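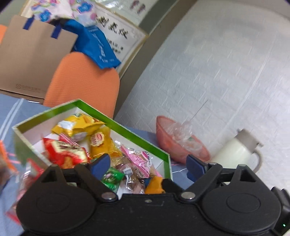
Session 2: Reading a Bakery Review

Reading for this session: the two cake reviews in the packet, one by Bradley Lightfoot (on Bellamy) and one by Azra Todorova (on Pesten). Read both before Wednesday. They're short.

First problem: what was eaten?

Lightfoot gives Bellamy a rave after one slice of carrot cake. Count the sentences about the cake and you'll find very few. The rest covers the line, the tiles, the server's apron and a childhood kitchen I have trouble believing in. Todorova went to Pesten and ordered the plain sponge and the lemon slice, and she says which one was dry. I'd trust her with my lunch money before I'd trust him.

Words to be suspicious of

"Moist." Fine as a start, but oil cakes are nearly always moist. Was it tender, or just damp?
"Not too sweet." Compared with what? Reviewers write this about cakes buried under frosting.
"Homemade." Means nothing on a shop sign. Ask who made it and where.
"Decadent." Usually means big.
"To die for." Cross it out and see if the sentence loses anything.

The one-visit problem

A bakery at 9 a.m. and the same bakery at 4 p.m. can be two different shops. Butter frosting that has sat in a cold case all night is hard and tastes of very little. Lightfoot doesn't say when he went. Todorova does, and she went back. Two visits still isn't much, but it beats one.

Numbers

The menu card for Trimero, also in your packet, gives its chocolate layer slice as 700 calories. The sign at the counter says 704. Which do you believe? I don't believe either one. Somebody cuts those slices by hand with a knife, and the extra four calories are there to look scientific. The same goes for star ratings with a decimal point.

Color and flavor

People taste with their eyes. A pink cake gets called "berry" by diners who were never told what was in it, and a darker brown one gets called "richer." If a review praises a color and then a flavor in the same breath, check whether the flavor part stands up alone.

To hand in

Buy one baked item from anywhere you like. Ruris, across from the library, is cheap, though I have doubts about the scones. Write one page. Leave out the decor, and leave out your grandmother. Say what you paid, what time you ate it, and one thing that was wrong with it. There will be something.

Worth 20 points. Late pages lose 2 points a day.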